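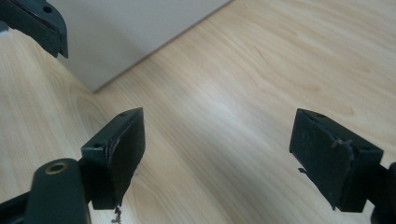 Monday, starter and flour tests, batch 7

Switched the rye starter over to the Tarnitz flour this morning. Fed at 7, same jar, same spoon. Magdy Farouk had left a note that the old bag was down to the last cup, so that is now set aside for the control loaf and should not be used for anything else.

Water at 70 percent for both doughs. The Tarnitz dough felt stiffer after the first mix and I let it sit longer before adding salt. Next time add the salt with a splash of held-back water, it was a pain to work in.

Two folds, then into the cold. Labels are on the lids, not the sides. The side labels came off last week and we lost track of which was which.

Brian Magesa wants to try the Condska whole wheat too. Fine with me, but one change at a time. He can have batch 8.

Oven still reads low on the left. Put the control on the right shelf and swap halfway.

To do
Order more rye
Wash the cloths, no softener
Ask Magdy where the small scale went
Copy the batch 6 crumb notes in here, they are still on the back of an envelope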